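Costen Winter Storage Bag for Duvets and Blankets

Made by Sistero for the Skindska home line

The Costen bag is made for people who have a small apartment and too many blankets. It holds one double duvet, or up to 2 single duvets if you fold them well. The cloth lets air pass, so the filling can rest the whole summer without a closed smell.

Size: 600 x 500 x 300 mm
Color: gray or natural white
Closing: zipper on three sides, with one handle at each short end
Care: wipe with a damp cloth, do not put in the washing machine

How to use
Let the duvet dry completely before you pack it. Fold it in the long direction first, then roll it from the closed side. Please do not press it with your knees, the zipper does not like this. Keep the bag on a shelf or under the bed, away from a heater. If you store wool, you can add a small piece of cedar in the corner.

Delivery
Orders received before noon leave our store the same working day. The bag arrives flat, in a paper envelope. Gray is out of stock at the moment and we expect it again at the end of January. You can return an unused bag in its envelope, and we will pay back the price of the item.

Page updated 26/01/2018

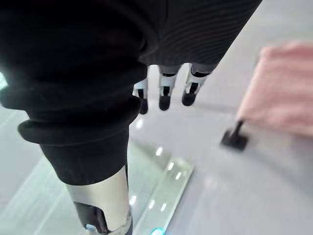
Photo: Yupanqui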